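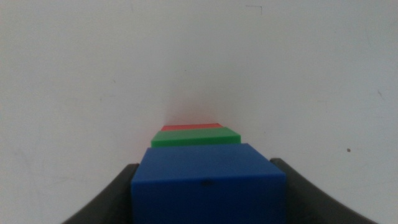 Raghda Najjar
26/03/2023

I have read the complaint against the Amley council chair, all 70 pages. Most of it is about one dinner in May and who was sitting beside whom.

12 shares

Raquel Carrilho asked for 2 extra places at the top table. The clerk said no. After this they did not speak for the whole evening.

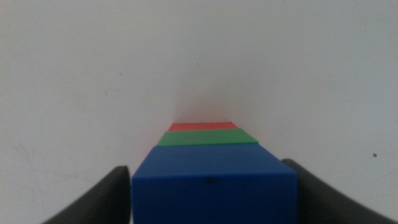 Then came the letters – very polite, very cold. The inquiry has already cost the town £3000, for a dinner with 200 guests.

9 shares · 4 comments

She still wants to be made honorary mayor. The vote is next month and I will go to listen.

3 comments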